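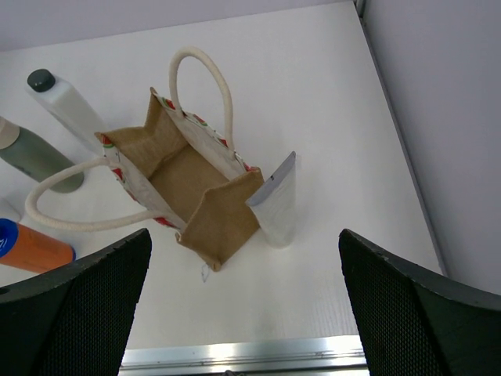 Small jute tote keeps falling over when I pack it, any tricks?

Davina Moncrieff
Asked in Bags & Packing

Hi all! I picked up a little jute tote for weekends away (jute front and back, white canvas sides with watermelon slices on them, I could not resist) and I want to use it for my bathroom stuff. Bottles, a squeeze tube, that kind of thing. It is driving me nuts. The minute I put one bottle in, the whole bag leans over, one rope handle flops across the counter and the other one stands straight up and gets in my way. Then when I do get everything in, the tube ends up at the bottom and gets squashed. I leave for Borkberg in July and I'd love to have this sorted by then. Do I line it? Stiffen it? Give up and use a zip bag like a normal person?

Irfan Bugti

Just get a zip bag. Jute soaks up shampoo and you will never get the smell out.

Kulsoom Bajwa

Don't give up on it, I've used one like this for years – mine is plain and a lot uglier than yours!

First thing, the floor. Jute bags get a saggy bottom and that's usually why they tip. Cut a piece of stiff cardboard to fit, wrap it in a plastic grocery bag, tape it and push it down flat. I did mine with the lid of a shoebox and it took maybe one cup of coffee.

Then lay both handles down on the outside before you start, one on each side. If one keeps springing up, hold the two down with a loose hair tie around the outside of the bag while you pack and take it off after.

Heaviest bottle goes in first, standing up, right in the middle. Next ones go on either side of it so they prop each other up. The tube goes in last, cap down, between a bottle and the canvas side. Canvas gives a little where the jute doesn't, so it won't get crushed there. If there's still a gap, stuff in a washcloth.

Irfan has a point about leaks. I put anything runny in a sandwich bag. I lost half a bottle of conditioner on the bus to Rallton once and had to scrub the jute with dish soap 4 times, and it still looks a bit dark in that corner.

Maham Lodhi

Same as Kulsoom but I skipped the cardboard and used a thin plastic cutting board, trimmed with kitchen scissors. You can rinse it. Sand the corners or they poke through the fabric, ask me how I know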